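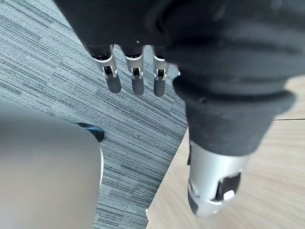
Annunziata Sartori
Technician, textile dyeing workshop

May 4, 2019

Second attempt at the madder bath for the Zornano wool. The first attempt gave a brown which I did not like and which the client will like even less, so I repeat it with the same skeins and I change only the water.

Wool: 40 g skeins from Gatti, two-ply, washed on Thursday and left in clean water during the night. I mordanted with alum in the usual proportion. I did not add cream of tartar this time. In the old notebook there is a remark that it moves the red towards orange, and I want to see the colour without it first.

Water: from the tap it is very hard in our building. I used the demineralised water from the Tundex canister for the left pot and tap water for the right pot, so that we have a comparison. The tap water should be good for madder, all the books say so, but our tap also gives some iron after the works in the street, and I suspect that the iron made the brown.

I put the ground root in a cotton bag and left it in the pot for 12 hours before heating. Then I raised the temperature very slowly, more than one hour to arrive at 44 degrees, and I stayed there. Please do not go faster than this. Last July we lost a full batch when the small hotplate was left on the high position, and the wool came out the colour of a roof tile.

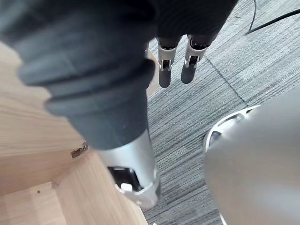

Upstairs, by the light wood furniture.

Results after the first hour. Left pot: pink, a bit weak, very even. Right pot: deeper, but already with a dull shade at the ends of the skein. I took a short piece from each one, rinsed and dried it, and fixed it on the card with the number of the bath. The pieces look different under the lamp and near the window, so if you judge them, please go to the window.

I added a spoon of chalk to the left pot. In the next half hour the red became clearly stronger. I am quite happy with this. It means we can begin with clean water and give back the calcium ourselves, and the iron stays outside.

The thermometer of the right pot disagrees with the Stastard one by about 5 degrees. I trust the Stastard, I checked it in ice and it was correct. Whoever used the other one for the walnut test should look again at those notes, because the temperatures written there are probably too low. 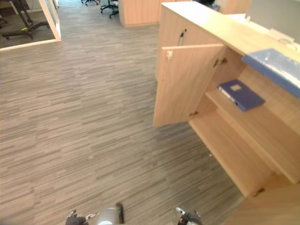 I let both pots cool with the wool inside and I did not squeeze the skeins. The rinsing water of the left pot became clear at the third change, for the right pot I needed more and it was still a little pink when I stopped. I hanged them in the back, not on the radiator.

Still open: the light test. I cut two strips from each colour, one goes in the window under the half card and one in the drawer. I also want to try the same root again for a second, paler bath, so please do not throw away the cotton bag. It is in the bucket with the blue lid.

To order: alum, chalk, labels which do not lose the ink when they are wet.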